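Cadstead room, bedding and garment bench notes
17/07/2026

Long entry today, so get yourself a cup of something first. I promised myself I would write up the folding notes while they were still fresh, and I want the next person who opens this book to be able to follow what I was thinking, even where I was thinking in circles.

We are still on the question of what makes a good surface for folding a top. I started this back in October on the ordinary work table, and I was never very happy with it. A table is a fine height and everything slides nicely, but very few people at home fold their laundry on a bare table. They fold it on the bed! They tip the basket out, they shake a thing, they lay it down on the cover and off they go. So the bed it is, and I have grown rather fond of working there.

The olive-green sheet is on at the moment, the one from the Skirkeo set. I like it very much for this work. It is a quiet color, and a blue top shows up against it beautifully, which matters more than I expected when you are hunting for the end of a sleeve in a heap. The sheet should be smoothed from the wall side toward you before you begin. A few soft ripples are fine, I wouldn't fuss over those. 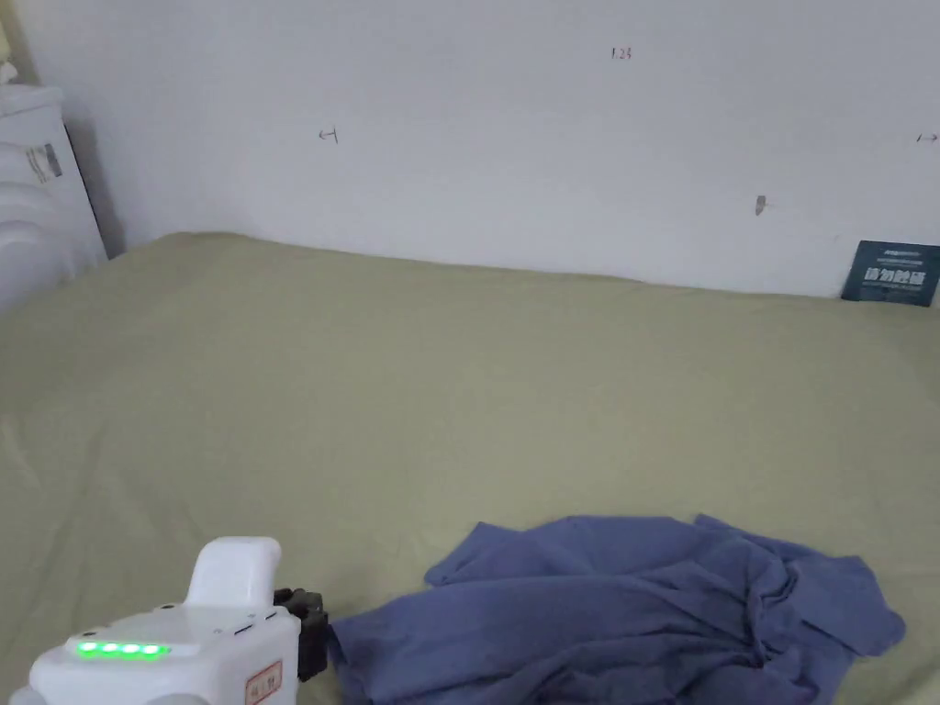 Blue top on the green sheet, bunched in a loose heap.

I have been keeping the starting heap deliberately untidy. It is tempting to lay the garment down half flat to be kind to yourself, and I have done it, and then the notes are no use to anybody. Drop it and leave it. My way in, for what it's worth, is to find a shoulder first – the seam is firmer than anything near it and you can feel it through the folds. From the shoulder you can walk along to the collar, and once you have the collar the rest of the thing more or less tells you where it wants to go. Going in by the hem is slower for me every time, though I know there are differing opinions and I am happy to be argued with over lunch.

For the fold itself I have settled on the card-free method out of the old Mabula leaflet: face down, sides in, sleeves back along the body, then up in 3. I tried folding it in 2 as well and it makes a big floppy square that slumps when you stack it. The card insert that came with the Fetness folding kit does give a sharper edge, but you have to pull it out again afterward and that undoes half the good.
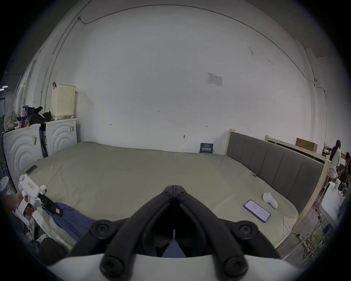
A word about elbow room. The near edge of the bed is where the folding gets done, and it helps to have a good stretch of sheet clear in front of you, wide enough to open both sleeves out. Phones and books have a way of drifting onto the bed during the day (mine included, I am as bad as anyone), and they pull the sheet into little valleys if you lean near them. Slide them toward the headboard before you start a new heap. The gray padded headboard is lovely to look at, by the way, but please don't hang finished tops over it, they pick up a crease right across the chest.

Having the washing machines along the wall so close to the bed is a real pleasure. It is such a short carry, and it feels like a proper home laundry corner.

Still to do: try the same top on a thicker cover, see whether a softer surface hides the seams, and order another sheet in the same green so that one can be in the wash. I would also like to go through the older notes and mark which heaps were honestly dropped and which ones I helped along a little. That will take an afternoon and I am not looking forward to it, but the shoulder business does need checking against them before I write it on the wall chart.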